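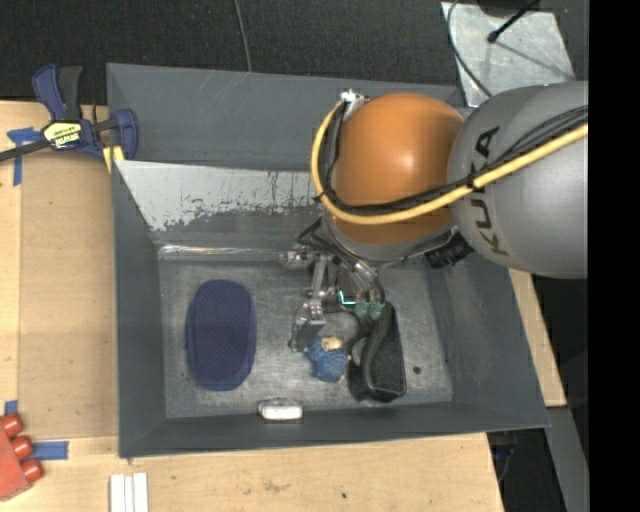

The grey bin on the table, with the orange KUKA arm over it.

September

Woke at 5 with the window banging and couldn't get back off, so I got up and did the ironing. Five shirts and the blue pillowcases. Rain until breakfast, then a thin sort of sun. The gutter over the back door is still dripping on the step and I have put the old washing-up bowl under it until the man comes.

Letter from the allotment office. The rent goes up to 116 pounds from next year, water included. I thought it would be more. Plot 240 on the far side has been given up, and they are asking whether anyone next to it wants half. I don't. I can't keep up with what I've got.

Went down mid-morning. The beans are finished. I cut them off at ground level and left the roots in, and pulled out the canes, two of which snapped. Blight has got into the tomatoes by the shed but not the ones along the fence, so I picked all the fence ones, green or not, and brought them home in the rucksack. They are on newspaper in the spare room. The squashes have done better than I expected after that cold June. I have left them on the plant with a tile under each.

Pui-shan Kan was there tying up her chrysanthemums. She gave me a bag of garlic chives and a root of something she calls Chinese celery, and told me to keep it damp. I gave her the last of the runner beans, which were stringy, and said so. She has had badgers again. They had gone under the wire by the compost and eaten the sweetcorn the night before she meant to pick it. She has laid paving slabs along the bottom of the wire now. She says the man who had her plot before lost his every year and went on sowing it.

Home by one. Soup and the end of the loaf. Rang Alipour about the gutter and was told he would ring back, and he didn't. Rang again at four and got the machine.

Made chutney in the afternoon with the green tomatoes that had split. I was short of brown sugar and made it up with white. It took far longer to thicken than the book says, and the whole house smells of vinegar, including the towels. Had to walk to Lukel for lids as half of mine had rust on the inside. They only had the gold ones. The bottom of the pan caught slightly, but I didn't scrape it and I don't think it has got into the rest. Not to be opened before November.

Read some more of the book about the islands. The author has now spent a whole chapter waiting for a boat. I may skip on.

Knee was all right going down the hill and bad coming back. I did the exercises while the pan was on, though only the first set. Must ask about the other shoes.

Phone call from Margate in the evening, a long one. They have the house until the spring now and want me to come for a week when the weather settles. I said I would look at the trains. The cat would have to go next door.

To do: post the allotment form, buy onion sets, ring Alipour first thing, find the lid of the big casserole. Bed early. Raining again, and I can hear it in the bowl.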